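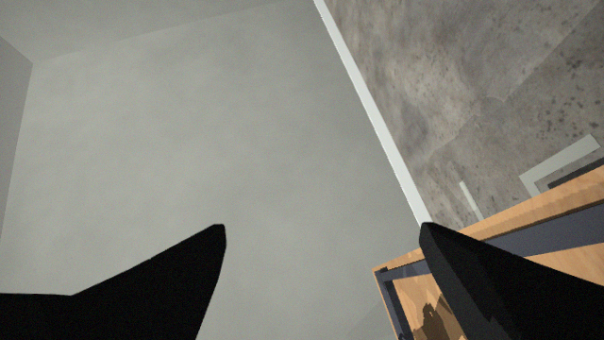 邬佩澜
Cekodness 屋面排水产品编辑

Cekodness 檐沟滤叶网套装(Trisuvska 系列)

家里有檐沟的朋友大概都有过这样的经历:秋天叶子落得正欢,一场大雨下来,水不走落水管,偏偏从檐沟外沿翻出来,顺着墙面往下淌,窗台湿了一片,门口的地砖也溅得全是泥点子。等天晴了搬梯子上去一看,沟里厚厚一层烂叶、松针和青苔,弯头那里更是塞得结结实实。掏一次要大半天,胳膊酸上好几天,过不了多久又得再来(写到这里,我自己的肩膀都跟着疼起来了)。

这套滤叶网就是给这样的屋檐准备的。网面用的是细孔不锈钢网,四周压铝合金边框,一块一块接着铺在檐沟上口,雨水从网孔里落下去,叶子和树枝留在网面上,干了以后风一吹多半自己就走了。它不能让您从此再也不用管檐沟,很细的沙尘和花粉还是会进去一些,我们建议每年四月前后拿水管冲一遍,平时就可以放心许多。

规格
单片长度:334 毫米
网面宽度:153 毫米
每套片数:36 片
边框:铝合金,哑光深灰
网面:不锈钢
配件:自攻螺钉、端头封片、内外转角连接片
适用:金属及硬质 PVC 檐沟
售价:1,159 元/套(含税,不含安装)

为什么做成短片呢?老客户常这样问我们。市面上的滤网很多是一米甚至两米一根的,铺起来确实快,可是一个人站在梯子上,一手扶着梯子一手举着那么长的东西,心里总是发虚。短片可以装在腰包里带上去,装一片挪一点,哪一片被树枝砸变形了,单独拆下来换掉就好,旁边的都不用动。代价是接缝多一些,所以我们在每片的左侧做了一道搭接边,安装时请从落水管的远端开始,后一片压住前一片的搭接边,一路铺到落水口。

安装前先看看这几处
檐沟上口的净宽请多量几个位置,老房子的檐沟用久了会外张,同一条沟两头差出一截是常有的事。网面比上口宽出一点没有关系,可以折边;窄了就架不住,请改选加宽款。
檐沟的坡度也请顺便检查。沟里如果有积水的地方,先把吊件调好再铺网,否则盖上以后蚊子倒是看不见了,水还在里面。
屋面最下面一排瓦如果伸进檐沟太多,网片后缘可以轻轻塞到瓦下,请不要用力撬瓦,老瓦脆得很!铺了沥青瓦的屋面,也不要把螺钉打在瓦上,只固定在檐沟前沿就够了。
原来的檐沟已经锈穿或接头漏水的,请先修补或更换。滤网盖在漏的沟上,水照样漏。

两层以上的屋檐,或者地面不平、梯子架不稳的地方,我们真心劝您请人来装。Saraç 安装队可以上门,按檐沟长度计费,下单时在备注里写明楼层和檐沟材质,他们会先打电话跟您核对。

订购与配送
本款由 Westidico 仓库发货,纸箱包装,签收时请当面看一看边框有没有磕弯。需要的长度不是整套的倍数也不要紧,可以加购单片,转角多的房子请把转角数量一并告诉我们,连接片可以多配几个,不另收钱。
未开封的套装支持退货,已经剪裁或打过螺钉的单片就退不了了,所以还是那句话,先量好再下单。拿不准的时候,拍下檐沟的侧面发给客服,旁边放一把卷尺,我们帮您看。

常配着一起买的
落水口球形滤罩
檐沟加固吊件(明装、暗装)
伸缩杆冲洗头,站在地上就能冲网面

页面价格更新于 2018/11/30,加宽款请在同系列页面中选择。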